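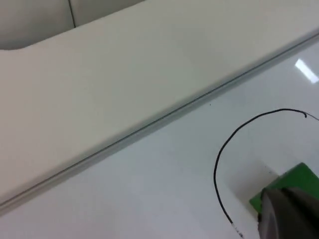 Literature > Fiction > Family sagas > The Salt Orchard cycle

The Salt Orchard cycle is a series of six linked novels following the Becerra family, who keep a boatyard and a few rows of pear trees in the harbor town of Illton. The books cover four generations, from the founding of the yard to the sale of the last of the land, and they are usually shelved with family sagas, though readers who come to them for the sea stories tend to feel quite at home too. All six were first published by Zirkel, a small press that until then had mostly put out poetry and local history.

Setting

Illton sits at the mouth of a slow brown river, with the market town of Diltesow a day's walk upstream. A good deal of the cycle happens on the road between the two, and longtime readers will tell you, with some affection, that nobody in these books ever gets to Diltesow without stopping at least twice to argue. The river floods in the second book and again in the fifth, and the two floods are told in such similar words that whole paragraphs of one can be laid beside the other. The town itself grows gradually over the series. A chapel becomes a school and then a dance hall, and the ferry gives way to a bridge that half the family refuses to cross.

Plot

The first novel opens in December with a widow arriving at Illton by barge, bringing 15 pear saplings wrapped in wet sacking and a debt she has told no one about. She marries into the boatyard, pays off the debt over many years, and plants the trees in ground everyone has warned her is too salty. 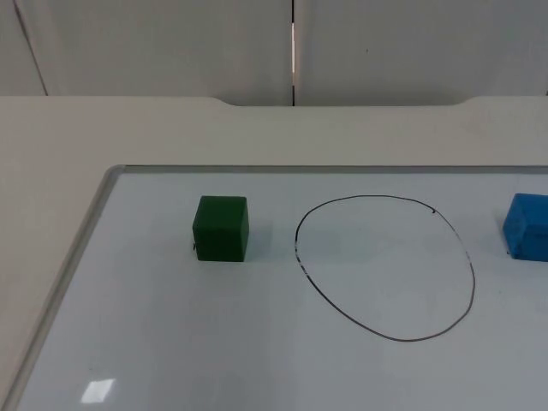
Only 8 of them live, and those survivors become a kind of family calendar, with births and quarrels remembered by which tree was bearing well at the time. The second and third books belong to her daughters, one of whom stays to run the yard while the other opens a dry goods store in Diltesow and writes home far less often than she promises. Their long silence, and the clumsy, rather lovely dinner that ends it, is the part of the cycle most people remember best.

The later books move faster and are told by several voices in turn, including a grandson who leaves for the merchant ships and a great-granddaughter who comes back to sort through the house. It is she who finds the original loan papers, folded inside a seed catalog, and works out at last what the widow had been hiding.
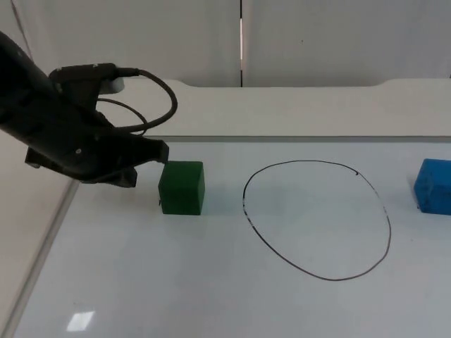 Style and reception

The cycle runs to more than 900 pages in the collected edition, and it takes its time. Meals, repairs and weather are given as much room as weddings and funerals, and early reviewers were split over whether this was a pleasure or a trial. The third book won over many of the doubters, and it is still the one most often suggested as a starting point for anyone nervous about the length. The collected edition adds a family tree and a short glossary of boatbuilding words, both of which were missing from the first printings.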